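Call for participants: two-handed gripper build, Lanthorpe shared workshop

We are looking for two people to join the Gristurine build, a pair of hand-held grippers made and tested in our workshop. The handles record how a person moves objects, and the recordings are used to train a small two-arm robot that is still on the bench. The project is unpaid. Parts and tools are covered.

Work so far has gone into the handles and wiring. The left and right units are different sizes, and each has a drilled gray metal plate on top. Both are cabled. Current sessions use a plain storage bin on a square table — the same table every time.
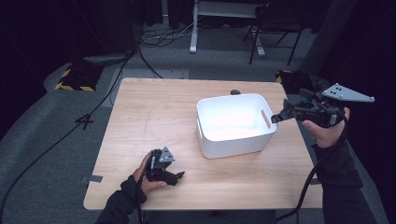 What you would do

- Run recording sessions of 22 minutes, standing, with a gripper in each hand.
- Log dropped grips and cable snags. We have 209 recordings and need almost twice that.
- Help redesign the cable exit on the right handle.
- Print and fit replacement fingers as they wear.

What we ask

You can solder, read a simple wiring diagram and lift a tool case. Python is useful but can be learned here. One evening a week until July.

How to apply

Write to Antigoni Chrysikopoulos at the workshop desk with a short note on something you have built. Photos are fine, résumés are not needed. Anastasia Tzanetos will arrange a trial session.

Posted 11 Oct 2026

Recent listings
Sada lathe: induction dates
Bench space to share, Zacharopoulos unit
Wanted: 27 mm aluminum tube, offcuts
Stepper driver swap table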